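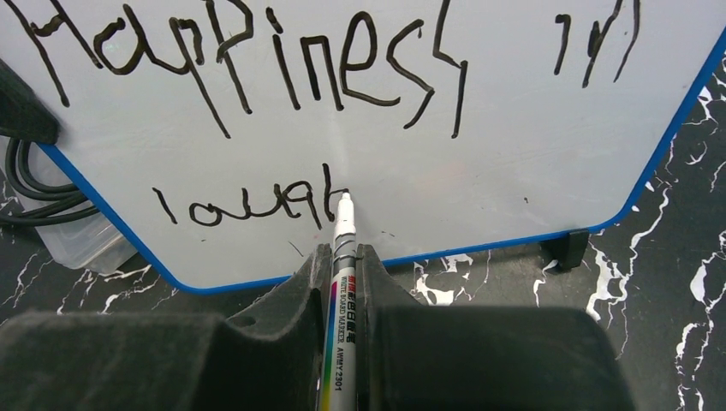 Any cell that can write a word on a board is ready for a customer, a reader wrote to me in November, after I had complained in this space about how long we spent getting ours going. Stop fiddling, the letter went on, and ship it.

I have heard this from enough directions that I'd like to answer it at proper length. Our cell is one arm on a marble-patterned tabletop, a two-finger gripper, a small camera at the wrist and a whiteboard with a blue edge standing on its little foot. We use a handwriting task to check the setup. It has written "Happiness" and it has written "laugh," and I would not ship it to my worst competitor on the strength of either.

Look at the letters. The big word is shaky and spiky, and its last letter could pass for a 5. The smaller one has a g that wants to be a 9. A person reads both without trouble, and that is exactly why the test flatters us. People are very good at reading bad handwriting. A screw hole is not so generous.

What the board does give you, if you're willing to be insulted by it, is a record of your setup. When a stroke comes out jagged I want to know about the grip before I hear a word about the software. A marker is a round stick held some distance from its tip, and if it can roll or tilt between the fingers by even a little, the tip will wander and every number on the screen will still look fine. Ours sits in a V-shaped notch on one finger with a blocky finger pressing from the other side. I think that's a sound arrangement. I also think it's a part that wears, and the Bisgaard manual we were handed gives it 4 lines in 208 pages. The section on connecting to the company's cloud service is longer than that by a good deal.

Then there is the board. The salesman's version of calibration is that you touch a few points, press save and go to lunch. Fine, if the board is bolted down. Ours stands on a foot on a smooth top, and a marker pushes on it every time it writes. Lean on a thing like that long enough and it may shift, and then you have calibrated the robot to a place where the board used to be. We now touch off the corners again before each run. It takes 90 seconds and people groan about it. Let them.

I have the same doubts about cables. Every arm I've looked after had a coil of black cable looped somewhere near the work, put there on the first day by somebody who meant to come back with clips. Cable drag is real. It shows up at the far end of the reach and goes away when you move the arm back to look at it. Before you retune anything, move the coil and write the word again.

Clirora, a vendor that would like our business, has offered to make all this go away with a package called Lutard, which "learns around" mechanical error. The quote came to 700 dollars a month. Maybe it works. I've asked twice what happens when the error changes because a finger pad has worn down and a new one goes on, and both times I got a slide deck. My suspicion is that it learns around the old pad very nicely and then has to be taught all over again, at which point I've paid to hide a worn part from the one person whose job is to replace it.

The shop at Trarside went the other way and cut the camera checks completely, on the grounds that their gripper "always closes the same." I'd want to see that written down over a few months – with the pad changes marked – before I believed it.

So my answer to the letter is no. I'm glad when the thing writes a word. I still wipe the board, check the pads, touch off the corners and make it write the word again, and I keep both versions side by side. If the second one's g looks different from the first, we don't run parts that day.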